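Why does a hot drink go cold?

Last updated: 19 February 2022

You pour a hot chocolate. You go find your shoes. You come back – lukewarm. Where did the heat go?

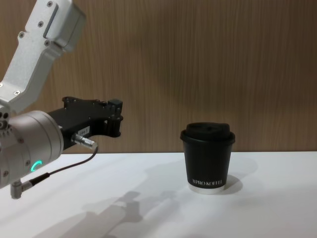
Heat likes to move

Heat always travels from a hot thing to a cooler thing. Never the other way by itself. So a hot drink gives its heat to the cup, the table, the air, your hands. It keeps going untill everything is the same temperature.

Three ways out

Touching. Hot drink touches cup, cup touches table. Grown-up word: conduction. Metal is quick at it, paper and foam are slow.

Moving air. The air just over the drink warms up and rises. Cooler air slides in. Round and round. That's convection.

Glowing. Warm things send out heat you can't see. You can feel it if you hold your hand near a heater. Radiation.

And steam!

The fastest bits of water jump right out of the drink and fly off. They take heat with them. A lid stops alot of this. Blowing on your drink does the opposite, it pushes the damp air away so more water can escape.

Try it

Two cups the same, a grown-up, and warm water from the tap (not boiling). Put a saucer over one. Wait 50 minutes. Dip a clean finger in each. Which is warmer?

Next, wrap a sock around one cup and go again. Guess first. Write your guess down, colour in a chart if you like.

Does it work backwards?

Yep. Ice water warms up on the bench – heat is moving in from the room this time. Same rule, hot to cold.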